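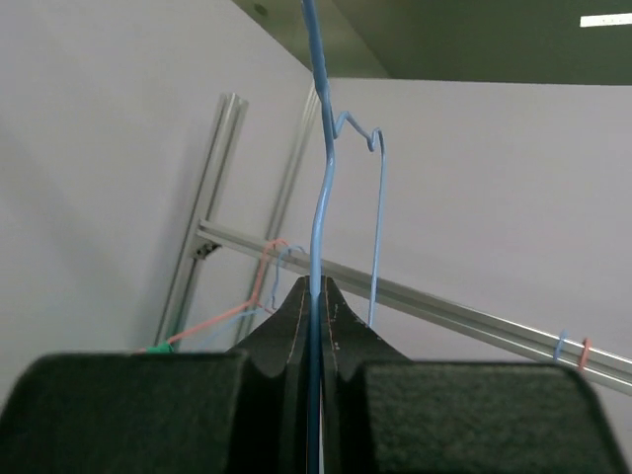
What is a wire clothes hanger made from?

Steel wire, nearly always, bent into a triangle with a hook twisted on top and often dipped or coated in plastic so it doesn't rust onto your collars.

Clothes hanger (also coat hanger, or just hanger, and in my gran's house "the shoulders"). A hanger is a device for hanging up a garment so that it keeps its shape and doesn't crease. I've kept this page going for longer than I meant to, and it has grown well past the hanger itself into rails, hooks, folding and the whole business of putting clothes away. Corrections are welcome, especially on the older stuff.

Before hangers

For most of history people didn't hang clothes the way we do. They folded them into chests, or put them over a peg on the wall, and anything really good was laid flat with something sweet-smelling tucked in beside it. Pegs are hard on clothes. A coat left on one for a winter grows a little nose at the back of the neck, and I have a wool jacket that proves it. The cupboard deep enough to take clothes on a rail, side by side, came into ordinary homes only bit by bit, and plenty of older wardrobes still have a row of hooks round the inside and nothing else (mine did, until I put a broom handle across it).

The shaped wooden hanger belongs mostly to the nineteenth century, with tailors and shops using it before the rest of us did. Wire came along after that and it was so cheap that it changed everything. Who was first is something people love to argue over, and I'm not going to settle it on this page!

The wire hanger and the dry cleaner

Dry cleaners are the reason so many of us own wire hangers we never bought. A cleaner wants something light and thin that costs next to nothing and can leave the shop with the customer. At Sorrentino, the cleaner's in Clistley where I had a Saturday job, the hangers came in flat cartons and my first task of the day was pulling them apart, which is a horrible job, they lock together like brambles. There were 400 of them on a good day. We put paper over the ones meant for trousers, so the wire wouldn't leave a line across the leg.
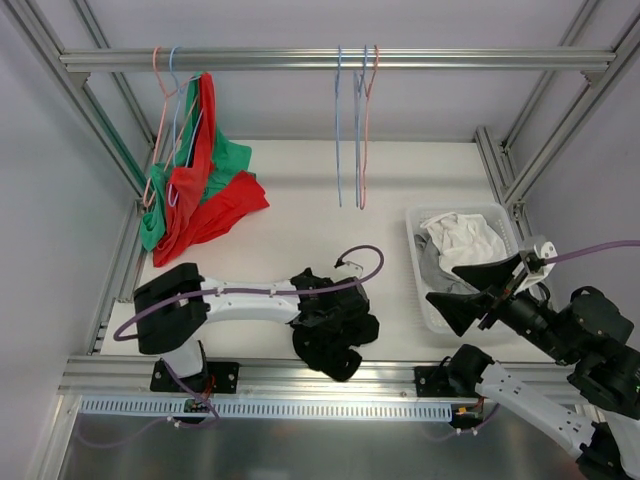 Silvana Arruda, who ran the counter, had firm views on how a shirt should go on. Top button done up, hook facing away from you, then one tug at each side seam. I still do all of it. She also thought knitwear on a hanger was a crime, and I've come round to that too, after what happened to a green jumper I was very fond of (the sleeves ended up somewhere near my knees).

Other kinds

Wooden hangers are the ones to have for coats and suits. A good one is thick at the ends and curves forward slightly, the way shoulders do. Tubular plastic is fine for shirts and light dresses. Flocked hangers are slim and have a velvety coat that grips, so they're good for silky things with wide necks, though they can shed a bit when new. Padded satin ones were a standard Christmas present in our family and I've never known what to do with them, but they are kind to old fabric. Then there are clip hangers for skirts, and clamp hangers for trousers, and the ones with several tiers that look so clever in the shop and then swing round and hit you.

Children's hangers are narrower. It's worth getting the proper size, as a small T-shirt on a full-width hanger gets two points at the shoulders that don't always wash out.
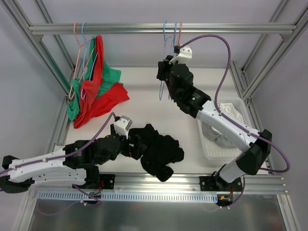
How far apart should clothes hang on a rail?

A finger's width between garments is plenty for shirts and blouses, and coats want a bit more so the sleeves aren't crushed.

Rails

A rail needs to be round or oval, smooth, and stiffer than you'd think. Wet winter coats are heavy. Mine at home was a Kirberg, the freestanding sort that comes in a long box, and it managed 12 coats at a party before one end dropped out of its socket and the lot went down behind the sofa. I have since bought a Mororberg, which has a brace across the back and is much uglier and hasn't moved.

Height matters as well. Shirts and folded trousers need far less drop than a long dress, so many fitted wardrobes have 2 rails on one side, one over the other, and a single high one on the other side. If you're putting up your own, hang your longest coat on a hanger, hold it to the wall and mark where the hook comes. Then go up a little.

A word on direction. Most people face all the hooks the same way, open side to the back, which lets you lift out an armful at once. Sigrun Myklebust wrote to me in October to say that in her theatre wardrobe they turn the hook round on anything that needs mending, and I've borrowed that for missing buttons - it works a treat.

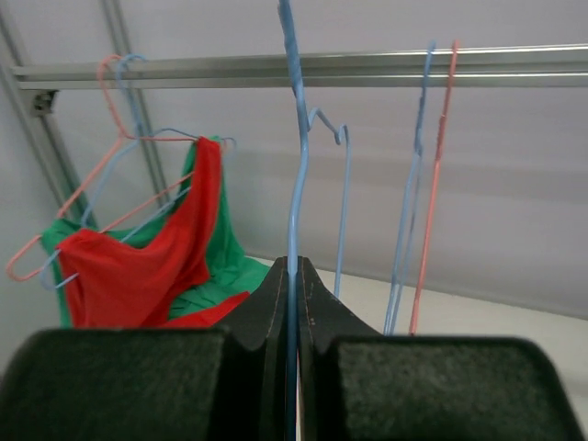 Can old wire hangers go in the household recycling?

Many councils ask you to keep them out, as the hooks can tangle in the sorting machinery, but a dry cleaner will often take them back for reuse.

Other uses

Unbent, a wire hanger becomes a plant support, a drain hook, a toasting fork (bare wire only, please, never the coated kind) or a thing for fishing socks out from behind the radiator. Two together, with a cross of string, make a decent frame for a baby's mobile. Wooden ones with the hook taken off have been turned into towel holders by half the people I know.

See also: airer, clothes peg, trouser press, valet stand, wardrobe.

Page last tidied December 30, 2019. I still want to add something on travel hangers, the folding ones in little leather cases, once I've found where I put mine.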